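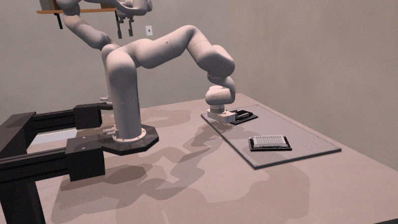

Gronico Owners Club – Technical Section

Life with a high-mileage diesel wagon

Oct 10, 2018

The Gronico Lestis wagon was never a glamorous car. It sold to families, sales reps and people who towed things, and most of them bought the diesel. Plenty are still on the road and they change hands for very little money. I have owned mine for 7 years and it has now covered 127,000 miles, so this is an account of what goes wrong, what doesn't, and what I would look for if I were buying another.

The engine is the strong point. It pulls well from low revs and is happy to sit at highway speed all day. Cold starts are noisy and there is a rattle for a second or two before the oil pressure comes up. Mine has always done it and so has every other one I have heard. If the rattle carries on after that, walk away or bargain hard, as the timing chain is at the back of the engine and the transmission has to come out to reach it.

Oil matters more than anything else on these. The factory interval is too long for a car used on short trips, and I change mine at half the stated distance. The filter housing is plastic and sits low down behind the right front wheel. The cap cracks if it is overtightened, and a lot of shops overtighten it. I keep a spare cap in the garage and have used it once.

The other known problem is the EGR valve. A sticking valve gives you hesitation when you pull away and a puff of black smoke when it clears. Cleaning it is a Saturday morning job: four bolts, two hose clamps and a gasket you should replace. The lower bolt is hard to see and harder to reach. A short extension and a universal joint will get to it – a ratchet on its own won't. Spray the electrical plug before you try to release it, and don't pull on the wires.

Underneath, the rear suspension bushings wear out and the car starts to feel loose over bumps at the back. Tire shops will often blame the shocks. Check the bushings first. I bought a set from Neto, a parts supplier that still carries most of the suspension for this model, and pressed them in with a threaded rod and some large sockets. It took a full day. The difference was obvious on the drive to the end of the street.

Rust is not bad for a car of this age, but there are two places to look. One is the seam at the bottom of the tailgate, where water gets behind the trim panel. The other is the front jacking points. Bubbling paint on the tailgate can be lived with. Soft metal at the jacking points can't, and a proper repair will cost more than many of these wagons are worth.

Inside, the seats hold up well and the dashboard doesn't. The heater controls lose their lettering and the center vent drops its slats. The glovebox hinge breaks too. None of this stops the car from working, though finding a good used vent is getting difficult. The load area is as useful as ever. With the rear seats down I have carried a washing machine, a canoe (with the tailgate tied) and most of a shed.

In June I took the car to Gumede, a small diesel shop two towns over, to have the injectors tested. I had been getting a slightly lumpy idle and poorer mileage than usual. One injector was out of range. The bill came to $511 with a reconditioned unit, coding and a new set of seals, which I thought was fair. The idle is smooth again. Fuel economy is back where it was before – on a long run at a steady speed the trip computer shows 30 mpg in town and well above that on the highway.

That trip computer flatters the car, by the way. Work out your mileage from the pump if you care about the real number.

As for prices, a tidy wagon with a folder of receipts is worth paying extra for. Look for regular oil changes first and low mileage second. The early cars have a weaker clutch and should be driven uphill in a high gear to see if it slips. Later cars got a revised clutch and better headlights, and those are the ones to buy if you can find one.

Mine needs front brake rotors before winter and the parts are already on the shelf.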